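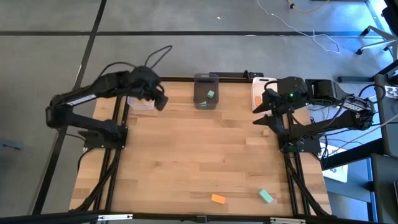 News > Press releases > Endwood block set

FOR IMMEDIATE RELEASE

Endwood launches soft-color block set for tabletop sorting and tidying

NOVSIDE – Endwood, the maker of play and storage goods for classrooms and waiting rooms, today announced its new pastel block set, ready to ship in June. Cubes, flat blocks, tall blocks. Soft muted colors, no pictures, no letters. Made for small hands and for adults who have to clear a table before the next group comes in.

The set comes in 2 sizes. The small box holds 21 blocks, the full box holds 57. Both come with a printed sheet of sorting ideas – by color, by shape, by bin – and a refill slip for lost pieces. Blocks are also sold singly from the spare parts list.

The colors were picked to go together and still be told apart at a glance. Mint, turquoise, orange, mustard, pale pink, pale yellow, tan. Early samples were brighter. Teachers who tried them at the Briser Street play room asked for something calmer, so the strong reds and blues were droped and the pinks and creams went in.
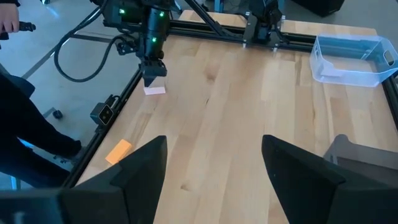
Storage was the other half of the job. Endwood sells open-top bins seperately, in several finishes, so a room can mix them or stick to one. Blocks go in by the handful, no lids to lose. The sorting sheet starts with one block and one bin, then moves up to mixed colors and a full table. Most groups at the play room got to the last page in 8 sessions.

The blocks work on any flat table. Pale wood is a good match and the colors hold up well against it, but that is a matter of taste. Wipe with a damp cloth, air dry, do not put in the dishwasher. Keep away from heaters.

Zhuravel, the design studio that worked on the first Endwood shelf line, drew the shapes. Edges slightly rounded. The tall block and the cube share the same footprint so they stack without fuss. An earlier triangle was left out, it kept ending up under the furniture.
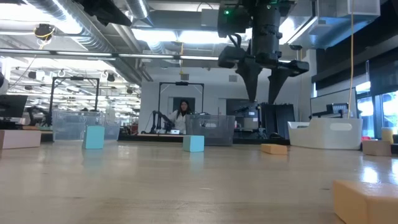

Blocks from the Endwood pastel set on a wooden tabletop.

Availability: both boxes from June, through the Endwood online shop and the Novside showroom. Bins and single blocks from the same date. Schools and clinics can ask for a trade price list now. Showroom opens at 10 a.m., sample table near the entrance, no booking needed.

Orders already placed for the older bright set will be filled as normal while stock lasts. Old and new blocks are the same size and can share a bin.

Contact: Endwood press desk, Novside | © Endwood. All rights reserved. | Back to top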